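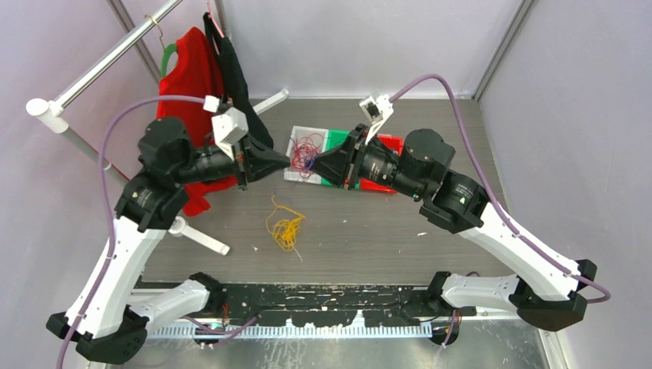
red on the tray, yellow on the table, me in denial about the rest of the stash

Okay so the thread sorting has officially begun and I'm going to post through it, mute me now if you don't care about floss!!

Backstory: my aunt's old neighbor In-ho Pyo was clearing out her sewing room in March and asked if I wanted "a little thread." I said sure. A little thread was two shoeboxes, a cookie tin and a grocery bag with a knot in it that I had to cut open.

None of it was on bobbins. None of it. It had all kind of become one animal.

First thing I learned is that you do the loud colors first. Reds, yellows, anything you can spot from across the room. The grays and the beiges can wait until I'm a stronger person.

The red is the worst so far, by a lot. Every time I think I've found an end it's a loop. And it clings to everything — sleeves, the cat, the inside of my bag somehow??

Yellow has been a sweetheart. It's fluffed up and messy but it isn't really knotted, you can just sort of shake it and it gives up.

Someone asked what I do with the tiny scraps. If it's longer than my finger I keep it for French knots. Shorter than that goes in a jar and the jar goes on a shelf and I don't think about the jar.

Things that are helping: a blunt tapestry needle for teasing knots open, a tray with sides, a podcast about shipwrecks.

Things that are not helping: my cousin Alcides Coutinho texting me "just buy new thread" every 15 minutes. Alcides. This is the fun part.

(He's not totally wrong, new thread is cheap. But some of these reds I can't match to anything on my Prikberg color card and I love them!)

Oh and the clothes rack is still up, yes. I've got a red thing and a black thing hanging there waiting on me and I keep looking over at them with guilt. The red one just needs a hem. It has needed a hem since winter.

Plan for the red thread, assuming I ever free it: the border on the Wirnton sampler. It's a repeating vine, 1,142 stitches if I do the short version, 2,824 if I do all four sides like the chart wants.

I'm going to do all four sides, aren't I.

Update for the people in my replies: no, I don't wash it first. I tried that once with an old skein and the dye ran all over a pillowcase. Untangle, wind, then test one strand on a damp white rag.

Also no, please don't use conditioner on it, I saw that tip going around and now I know a person with very silky, very greasy floss.

Does anybody wind onto clothespins instead of cards? I'm nearly out of cards and I have a whole bag of the wooden pins from when I thought I'd make wreaths.

Okay, clothespins are winning by a mile. Going to try it with the yellow tonight and report back. If you've got a trick for red that's looped through itself, my replies are open and I will try anything short of scissors.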